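Notes for session 3: spelling in the early grades

Last week we covered how children move from letter names to letter sounds. Today is about what happens when they start writing words down on their own, and what their mistakes tell us. Bring your copy of the Esten word list and a pencil. We stop at 3:30 on Friday so people can catch the bus.

## Reading a spelling error

A wrong spelling is usually a record of what the child heard. Take these from a first grade class:

- *jrum* for *drum*
- *bot* for *boat*
- *wus* for *was*
- *lap* for *lamp*

The first writer is hearing correctly. Say *drum* slowly and notice what your tongue does before the r. The second has the sounds but has not yet learned that one vowel sound can take two letters. The fourth has dropped the m, and this one is very common. A nasal sound before another consonant is short and hard to pull apart from the vowel.

Mark the stage on your sheet before you correct anything. Canan Erdem's form has a column for it, and the second page is for words the child refused to try.

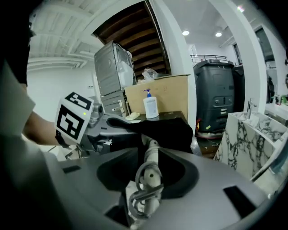 Consonant blends at the start of a word come before blends at the end. Most children can write *stop* a good while before they can write *fast*. When you dictate, say the whole word, use it in a sentence, then say the word again. Don't stretch it out for them the first time. For blends, pick words for things the child can point to or touch: *strap*, *black*, *cloth*, like the black wrist strap and the crumpled black cloth in the photo. *Cloth* is the hardest of those, with a blend at one end and two letters for one sound at the other. Leave *wrist* for later on account of the silent w.

## Sound boxes

Draw one box for each sound, not each letter. *Ship* gets three boxes, with *sh* together in the first. The child pushes a counter into each box while saying the sound, then writes the letters in. Gönül Saraç used this with a group of 14 second graders and kept the boxes for the whole of February before taking them away - I would go by the child. Some need them for a week.

Do not use boxes for *said*, *was* or *of*. Teach those as whole words with the odd part underlined.

## For next time

1. Collect 2 writing samples from one child, at least a few days apart.
2. Copy out every misspelled word exactly as written, reversed letters included.
3. Sort them: sound missing, sound present but wrong letters, irregular word.
4. Write a short paragraph on what you would teach first.

Use initials only on the samples. The Yaman chapter on vowel teams is optional but will help with step 3.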